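Call for participants: people who have watched a server teardown cell get it wrong
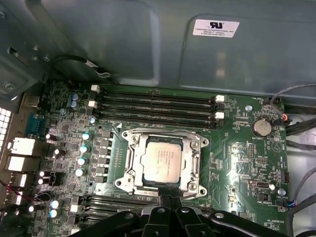 Ka-ming Lu

Ostasholm wants 17 people for a paid review of faults in its robotic disassembly cell. I've been asked to run it. I took the work on condition that I could write this notice myself.

The cell strips boards out of retired servers. Memory, coin cell and cabling are routine enough. The CPU socket is the trouble. In June the gripper closed on a load plate that the software had logged as fully open, kept pushing, and carried on for 3 seconds after the operator hit stop. Nobody was hurt. The processor and the socket were scrap. The supplier, Dernex, has put it down to "an isolated sensing event". I have read 31 fault logs from the same cell and I'm not ready to use the word isolated.

We would like to hear from you if you have:
- repaired or recycled server hardware by hand, and know what a retention frame feels like when it isn't seated
- worked beside a robot arm in any trade, guarded or unguarded
- written or signed off a stop procedure that later failed

No robotics degree needed. We have plenty of those in the building already.

You'll spend two afternoons with the logs and the recorded runs, then one morning at the cell watching socket work from behind the guard. The cell will run at reduced speed. Tin-yau Ho has the stop button and will use it if you ask, no explanation required. After that you write down what you think happened. Disagreeing with the supplier's report is fine, and so is agreeing with it, provided you can say why.

Pay is $100 an hour, travel included. You keep your own notes. Ostasholm has agreed in writing not to edit participants' statements, and I will send you a copy of that letter before you sign anything.

Current staff and contractors of Dernex, Onach or Choi can't take part.

To apply, send half a page on a fault you saw first-hand and what was done about it. Please leave off the CV. Applications go to Ka-ming Lu, Fault Review, Ostasholm, and close at 5 pm on the last working day of June.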